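Clistmont Automation Forum > Safety and Good Practice > House rules for a two-arm cell, comments wanted

posted by railside_ruth, May 16, 2019

Hello all! I've been asked to write the house rules for our small two-arm cell at Gullitex, where both arms share one rail and one tabletop, and I'd love some eyes on them before they go up on the wall. The job is arranging artificial flowers in vases, which sounds gentle, but you still want rules. So far: one person owns the stop button for the whole session, no hands over the table while either arm is enabled, and hand tools come off the mat before a run.
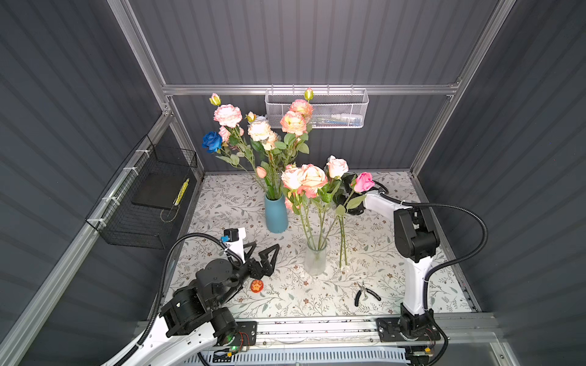
Does the no-hands rule still apply when the arms are paused?
It applies until both arms are disabled, and a pause doesn't count, as a paused arm can start again from the software.

I went back and forth on speed too, and settled on 30 percent for any new routine until it has run clean 4 times.

dhillon_fan

Nice start, Ruth, but I think the tools rule is too strict. We run a Dhillon cell and we'd spend half the day carrying snips back and forth. Give them a marked parking spot on the table and teach both arms to stay out of it. Works for us!

old_raneck_hand

I'd have to disagree, friendly as I can. A marked spot is fine until somebody is in a hurry. At Raneck our log had 1,361 runs in it by the end of April, and most of the stops I remember reading about were things left on the table. Hang a basket and use it.

railside_ruth

Thank you both, this is just what I was hoping for. We do have baskets up on the walls, so maybe I'll say tools go in a basket during runs and leave the parking spot for setup (with the arms disabled, of course). The other rule I keep fussing over is the handoff zone.
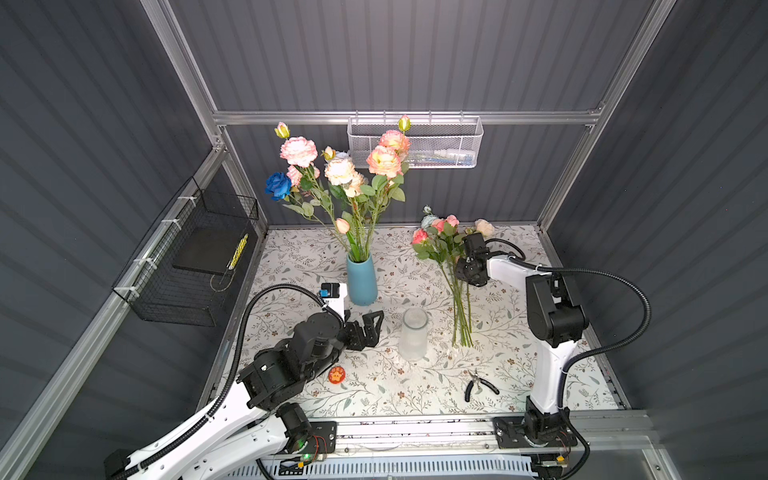 My draft says only one arm at a time may be in the middle of the table, and the other has to be back on its own side first. It slows things down, I know, but I sleep better.

dhillon_fan

That one I'd keep exactly as it is. Still not sold on the baskets, though! How long are your sessions?

railside_ruth

90 minutes, then whoever has the stop button swaps out. I'll post the next draft when it's typed up.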